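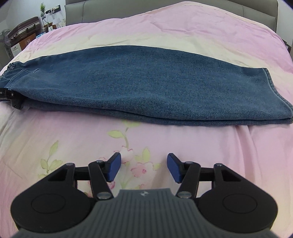

3.2 Folding of lower-body garments

Trousers were the second garment group in the study, after shirts and before household linen. Each participating household was asked to fold its own clothing in the place where folding was normally done. In 18 of the 30 households this place was a bed, and the results reported in this section refer to those households only. Folding on tables, sofas and the floor is treated in Section 3.4.

Figure 2. Denim pants with an elasticated waistband, folded lengthwise on a bed covering.

The lengthwise fold, in which one leg is laid over the other, was the first step for nearly all participants. It was used for work trousers, school uniforms and denim alike, and participants rarely described it as a choice. When interviewed, most said they had learned it from a parent and had not considered another method. Differences between households appeared only at the second step, when the folded length was brought down to a size that would fit a shelf or drawer. Some participants folded in half and then in half again. Others folded in thirds from the hem, and a small group rolled the garment towards the waist.

Denim behaved differently from the lighter fabrics. Once one leg had been laid over the other, the upper layer did not always settle on the lower one, and a gap could remain along the side (Figure 2). Participants dealt with this by pressing the garment with the flat of the hand or by pulling at the hem. Several left it alone and relied on the weight of the pile. The type of waistband also mattered. A fitted waistband with a button could be laid nearly flat, while an elasticated one gathered into ridges and made that end of the garment thicker than the hem. In households with young children, where elasticated waists were common, piles of trousers leaned to one side unless the garments were stacked with the waistbands at alternate ends.

The surface itself had a modest effect. A mattress gives way under the hand, and pressing is less effective than it is on a table. Participants nevertheless preferred the bed for its width, which allowed a full leg to be laid out without hanging over an edge. Two households in the Vistholm group smoothed the bed covering before every session and regarded this as part of the task.

Coding was carried out separately by Kamala Kulkarni and Lakshmi Salian, using the categories set out in Section 2.3. A garment was coded as aligned when the hems of both legs met along their full width, and as partly aligned when they met at one corner only. Of the 300 garments in this group, 200 were coded as aligned. Disagreements were settled by discussion, and most of them concerned denim, where a thick hem can hide a small difference in leg length. Garments that had been refolded during a session were coded in their final state, and the number of attempts was recorded in a separate column.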